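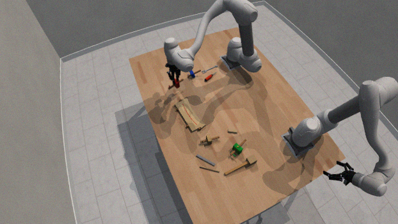
Abimbola Onuoha wrote in to ask whether a shop should pay for the second arm on day one, or buy the bench with both mounts fitted and add the arm once there's money again.

Good question, and it's the one I get most about the Skulau bench! My short answer is to buy both mounts now and the second arm whenever you can. The longer answer takes up most of this page, so grab a coffee. I sell these benches and I've also made most of the mistakes you can make while ordering one, and I'd like you to make different ones.

## Skulau two-arm bench, the basics

The bench is a big, heavy wooden-topped table with two mounting positions. One is near the far edge and one is down along the right side. You get the tabletop, the frame, both mounts and the bolts. You do **not** get the arms, the grippers or the controllers. I put that in bold after a very sad phone call last May.

| Item | What you should know |
|---|---|
| Bench, frame and both mounts | $3600 |
| Layout session (optional, please do it) | $300 |
| Lead time once the layout is signed off | 60 days |
| Shipping | Quoted by address |
| Arms and grippers | Sold separately |

The price has held since we started carrying it, and I don't have a secret discount for people who ask nicely, although people do ask very nicely. If you're ordering for a school, send the purchase order number with your first message and I'll put it on everything.

## What people use it for

Mostly hand tool work. Sorting, picking up, passing from one arm to the other, putting things into a tray. Hammers, wrenches, screwdrivers, clamps, little blocks, whatever your shop has lying around. It suits anybody who wants two arms sharing one surface and has found out that two separate carts never stay lined up for long (mine drifted every time someone leaned on one, and somebody always leaned on one).

It isn't a production cell and I won't sell it to you as one. There's no conveyor option and no part feeder. If you need either of those, write to me anyway and I'll tell you who I'd call.

## The layout session, or where I get a little pushy

Before the bench is built we set up your table in simulation, with your arm models and your grippers and a spread of the objects you plan to handle, and we move everything around until you stop wincing. You come away with the mount positions, a list of the spots on the table each arm can get to, and a list of the spots where the two of them get in each other's way. That second list is the valuable one.

It costs $300 and I'd call it the best money in the whole order. The mount holes are drilled to your layout, and drilling new ones afterward means a new top. I had a customer skip the session, put both mounts where they looked nice on paper, and then find that one arm spent its days folded up like a deck chair. He bought a second top from me. I was glad of the sale and felt terrible about it.

Things to bring to the session:

- The exact model of each arm, including the one you haven't bought yet if you have one in mind.
- The gripper. Width when open matters a lot more than people expect, especially close to the mounts.
- Your objects, with rough sizes. Long thin things deserve extra time. A hammer lying diagonally takes up far more of the table than you'd think when you're trying to get a hand around it.
- Where your people stand and where the door is.
- Overhead lights, if your cameras are fussy. Arms throw big shadows over the work, and it's nice to see them on a screen before you see them in your data.

Look at the arm from its own side of the table too. Everybody starts with the wide view, and then the wide view hides the tight corners. I like to spend a good chunk of the session looking out from near the gripper, back toward the mount, checking how much open surface is left there. 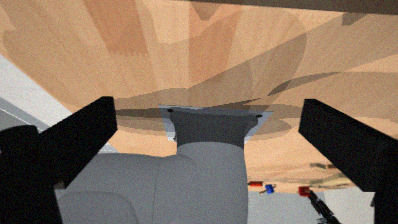

## Picking grippers

I stock the Nisard two-finger and I like it. It's simple, the spares turn up quickly, and the pads come off with the same hex key as everything else on the bench, so I lose fewer keys. For blocks and tool handles it does very well.

If your work needs more fingers, the Ogunleye hand fits the same wrist adapter. It's a lovely thing and it costs a lot more, and you'll spend longer setting it up. My own habit is to start with two fingers and wait until a particular object beats me. For me that was a flat steel bar lying flush on the wood. I spent a whole afternoon on that bar. I ended up with a thin strip of foam under one end, and no, I don't count that as cheating.

You can run one of each, by the way. Tell me before the layout session so we set up the right hand on the right arm.

## So, one arm or two?

Back to Abimbola's question. I'd split the budget like this: bench with both mounts, layout session with both arms in it, then one arm and one gripper. Run that until the work is steady. By then you'll know whether you want a second arm of the same kind, and you'll have a table that's ready for it.

What I wouldn't do is plan the layout for a single arm and promise yourself you'll sort out the other one later. A single-arm layout nearly always puts that arm in the sweet spot, right where it hogs the whole table, and then the second has nowhere sensible to go.

A few budget lines people forget:

- **Floor.** The bench wants a hard, level floor. Tile or concrete is great, carpet is a nuisance.
- **Power.** Each arm's controller wants its own outlet. Check which circuit they're on before you plug in next to the coffee maker (ask me how I know).
- **Height.** The arms go up before they come down. Measure your ceiling, including that one pipe.
- **Overhang.** An arm mounted at the side can swing out past the edge of the table and over the floor. Leave walking room there and tape it off.
- **Spare pads.** Get a second set with the first order and save yourself the shipping.
- **Your own time.** I tell people to set aside a week for setup and to be pleasantly surprised if it goes faster.

## The Dreltimberg top

You can swap the standard top for the Dreltimberg, with heavier planks and a harder finish. It's worth a look if you'll be dropping metal tools on it all day. Pale, even wood is easier on cameras than strongly mixed boards, so if grain matters to your vision work, say so on the order form and I'll pass it on to the people choosing the planks. They're good about it, but they do need to hear it before the glue comes out.

Dents sand out of either top. I have a few in mine and I've left them alone.

## Ordering

Send me your arm models, your room size and a list of what you'll be handling. I'll reply with a shipping quote and a couple of times for the layout session. You pay for the session when you book it and for the bench when you've signed off on the layout, and the 60 days start from that sign-off. If you change a mount position after that, call me right away, don't email! A phone call has saved more than one top.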